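Perception notes: the glass desk wins again

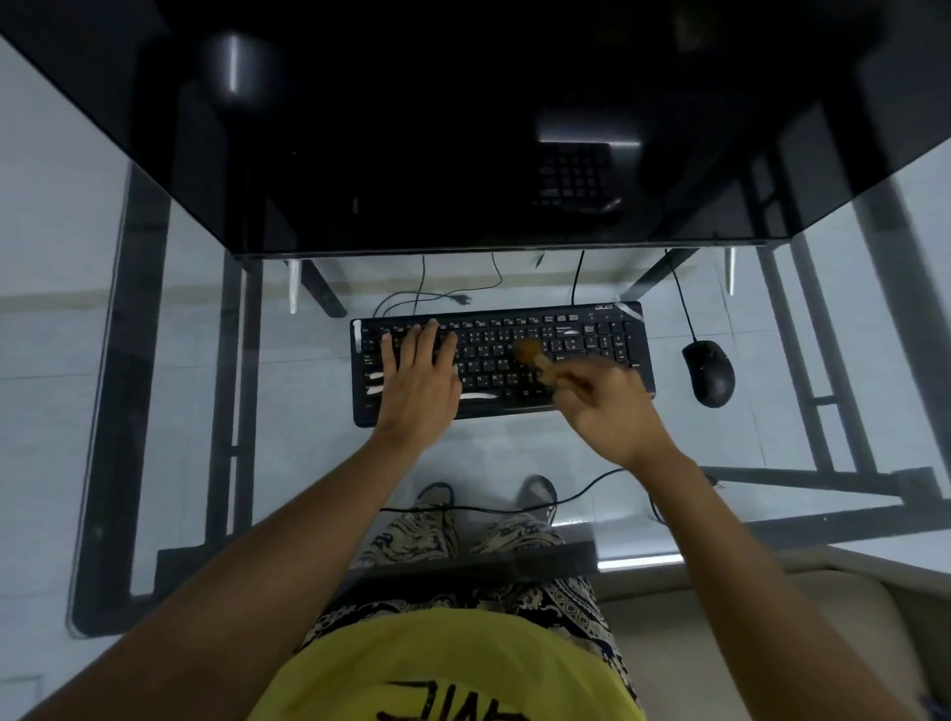

The October build of the Meltov perception stack went out with a new support-surface estimator, and for most of the furniture at Prirkside it does what the old one did, only faster. It fits a plane to whatever depth it can get, calls that plane "table," and hands it to the planner so that grasps end up above the furniture and not inside it. Then there is the glass desk. A keyboard and a mouse sit on the glass, the floor tiles show straight through it, and so do a pair of dark shoes. The old estimator looked at this and reported one table, at floor level, with a keyboard hovering over it. The new one reports two tables and would like us to choose.

Mererid Jarman has been choosing. Her patch, which goes by Flanton in the repo for reasons lost to the commit log, stops asking the depth image where the surface is and starts asking the objects. If a keyboard and a mouse agree on a height, and no hand is holding either of them up, Flanton puts a plane under both and marks everything seen below it as "behind glass." Shoes behind glass can't be grasped. This used to be a matter of opinion.

We ran it over 169 desk clips. The old estimator put the surface on the floor in 30 of them, and Flanton does so in 16. Most of the leftovers are reflections. A glossy black panel hanging over a desk will happily show you a second number pad, up where no number pad has any business being, and the object detector is a trusting soul. For one afternoon the planner believed in a keyboard on the ceiling and drew up a very tidy approach path to it.

Handheld objects are the other open item. A small wooden thing gripped over the keys looks, to Flanton, a lot like a small wooden thing resting on an invisible shelf. The hand check catches it when the fingers are segmented properly. When they aren't, we get a shelf.

Benítez wants the whole business behind a config flag until the reflection filter lands – it's called glass_mode, it defaults to off, and issue 542 has the arguments for calling it something else. If you have clips with glass, mirrors or shiny black anything in them, attach them there. Please say in the comment which surface is the real one, as we have been wrong before.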